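Chapter 4
Comparing Two-Finger Grippers

In Chapter 3 we chose an arm. Now we must choose what to put at its end, and for this we need a fair test. We will use two grippers, the Gadarano and the Brarkis, and give each of them 100 attempts per object.

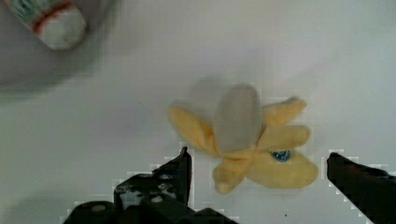 A gripper test begins with the choice of objects. Boxes and cans are easy to grasp, and with them both grippers will get almost the same score. We need also objects with an awkward outline. A peeled banana with its flaps spread open, lying between two black fingers, asks the student to decide first where the contact should be made: on the fruit, or on a flap. Write down this decision before the first attempt.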